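Gindenwood Residents' Newsletter
November
From the shared kitchen, second floor

Dear neighbors,

Sumathi Shetty asked me to write the kitchen item this time, and I said yes before I knew how long it should be. So please excuse me if I am too detailed. I have cooked in this kitchen for 6 years and I have many opinions about it, most of them about dishes.

First, the news. The new drain hose under the sink is installed and the cabinet is dry again. The repair was paid from the floor money. Ilango Annamalai kept the receipt, and if you want to see it you can knock on his door after dinner. We still have 80 dollars left in the kitchen envelope. Please write on the list on the refrigerator what you think we should buy. So far there are two wishes, a bigger drying rack and a second kettle, and somebody has written "cake" in green pen.

Now the counter. I think we all agree that the counter is the real problem of this kitchen. The cabinets are half full and the counter is completely full. I tried for one week to observe how this happens, and it is quite simple. A person cooks, eats, washes one plate and puts it down on the stone to dry. The next person does not know if this plate is clean or waiting to be washed, so he does not touch it. He puts his own plate next to it. By the evening there is no place to cut an onion.

Bhavana Menon had a good idea about this and I would like us to try it until the end of the year. We divide the counter in two. The side near the sink is for things which are still dirty, or which you are washing at this moment. The far side is for clean things only, and clean things may stay there until the next morning. After that, whoever makes the first coffee puts them away, even if they belong to another person. It takes me less time than the coffee needs. I did it on Friday and I still had to wait for the water.

There are some small points which belong to this.

Cutlery goes in the wire rack, and please put the handles all in one direction if you can. When the forks and spoons lie across each other, the water stays between them and we get the brown spots. Vitória Loureiro removed the spots from many of our spoons last month with baking soda and a soft cloth, and she would prefer not to do it every month.

Chopsticks should be dried with a towel before they go in the drawer. Mine became gray and a little bit soft at the ends before I learned this. Stand them up in a tall cup overnight if you are not sure.

Bowls can sit on plates while you carry them to the sink, but do not leave them like this after washing. The ring of water under the bowl never dries. I turn my bowl upside down on a folded towel, with one edge lifted on the handle of a spoon, so that the air comes in.

The patterned plates are for everybody. I write this because two new neighbors asked me if they are only for guests. They are not. Brenda Barrientos left them to the floor when she moved to the first floor, and she told me she would be sad if they were only looked at. Please wash them by hand and do not use the rough side of the sponge on the rim.
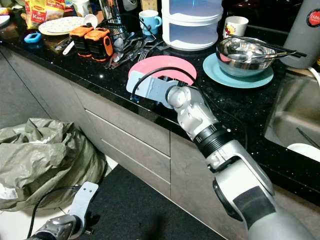 Mugs are a more sensitive subject. We have more mugs than people, and I understand that a mug is personal. If you have one which you love, keep it in your room or put a small piece of tape with your name under it. A mug without a name is a common mug, and you should not be surprised if you meet it in the hand of your neighbor.

Food containers with more than one level must be taken apart for washing. The smell stays in the place where the two parts meet, especially after fish or garlic. If your container is clean but it still smells, leave the parts open near the window for one night. The sun is even better, but in this month we do not have much of it.

About instant noodles, I have nothing against them and I eat them also. But a packet lying on the counter becomes a little wet from the dishes, and then the paper labels stick and ants come to see what is inside. The shelf above the refrigerator is dry and has free space on the left side. Open packets should be closed with a clip. There is a bag of clips in the drawer with the towels.

For the sink, the rule did not change. Nothing stays in it during the night. I know that soaking a dish is sometimes necessary, for example after rice, but you can soak it on the counter with water inside it. Then the next person can still use the sink. One dish at the bottom is enough to make a bad morning for the person who comes with a pot of hot pasta water.

The cleaning turns for the rest of November are on the refrigerator as usual. If your week is not convenient, please exchange directly with another neighbor and correct the list yourself. Sumathi says she received several messages about exchanges and she cannot remember all of them.

Last, Vitória and I would like to cook together with whoever has time, on Friday at 6 in the evening. It will be lentils, rice and one vegetable dish without chili. Bring your own plate and please take it away again afterward. If you want to help with cutting, come a little before and bring a knife, as the two good ones are never in the drawer when I look for them.

With best regards from the second floor kitchen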